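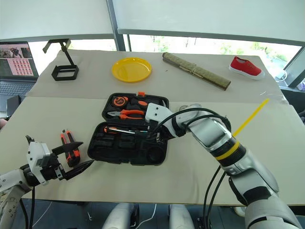

3.2 Materials and the shared tool kit

Figure 3. Table covered in pale paper, with a utility knife and an open black tool case.

Paper conservation in small town archives is a wonderfully hands-on subject, and the map collection at Steltville is one of the best places we know to study it. The collection holds 463 hand-drawn property maps, most of them folded at some point and many repaired with whatever tape the clerk had in the drawer. We wanted to learn how those old repairs have aged, and which of them can be left alone.

Every map was first opened under light weights and left for 60 hours in the reading room before any measurement was taken. This let the folds relax by themselves, and the change was often striking – creases that looked hopeless on arrival had softened enough to read the writing inside them. We then recorded the width of each repair, the color of the adhesive, and any spread of the stain into the paper next to it. Work tables were covered with fresh paper for each batch, and cutting tools were kept apart from the maps themselves (Figure 3).

The Mumley maps, which came to the archive as a separate gift, gave us our most exciting comparison. They were drawn on much the same stock as the Steltville sheets but spent decades in a dry attic, folded into tight packets. More than 900 repairs were logged across the two groups. Linen strips set with starch paste had held up beautifully in both, even where the linen had been trimmed unevenly or laid across a boundary line. Rubber-based tapes had done far worse in the attic, where the backing often lifted away and left a brown, brittle layer behind.

We graded stains on the Lüthi scale, with one change. Its middle step covers both yellow and light brown, and our maps fell into that step so often that we split it in two. Readers who want to set our results beside the Korkberg survey should merge the two halves again. Stain grades were assigned in August, in daylight from the north windows, and the final table was closed on 02/12/2025. Maps with colored washes are treated separately in Section 3.3, as the washes made the edges of a stain much harder to judge.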